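When a robot lets go too soon

Robots are good at doing the same job over and over. They still make mistakes, and when they do, the people who work with them need to find out why. This page is about a robot that kept letting go of things.

The robot was being taught to pick up a toy block and put it in a tray. It was learning inside a computer program called Vurnia. Programs like this are called simulators. Everything in them is drawn by the computer, so a dropped block can't break anything or land on anybody's toes.

Jytte Bundgaard was in charge of the lessons. On 15th May she set up 90 practice tries and looked at the results after lunch. In 16 of them, the robot had opened its fingers before it reached the tray.

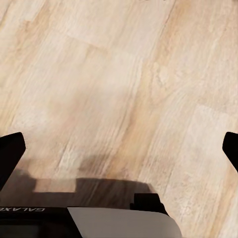 A robot hand with two fingers is called a gripper. It has to know two things: how far apart its fingers are, and whether they are holding something. People can feel a block in their hand. A robot has to work it out from numbers.

Jytte asked Tibor Kerekes to help her read the robot's log. A log is a kind of diary that the computer writes by itself. It showed that the robot checked its grip many times a second. Now and then, one check came back as zero — as if there was no block at all. The robot believed that one wrong number. It decided its hand was empty and opened up, ready to try again.

This kind of mistake has a name. It is called a false reading. You may have seen one if your bathroom scale has ever shown a silly number and then changed its mind.

Tibor changed the rule. Now the robot has to get six zeros in a row before it decides the block is gone. They ran the 90 tries again and it let go early only once. They are still looking for the cause of that one.

Would it matter with a real robot? Yes. A real gripper might be carrying a glass jar or a heavy tool. That is why robot workplaces have safety rules:

Stay outside the line painted on the floor while the robot is moving.
Never put your hand under something a robot is holding.
Know where the red stop button is.

Words to know

Gripper: the part of a robot that holds things.
Log: a record of what a machine did and when.
Simulator: a computer program that copies how things behave in real life.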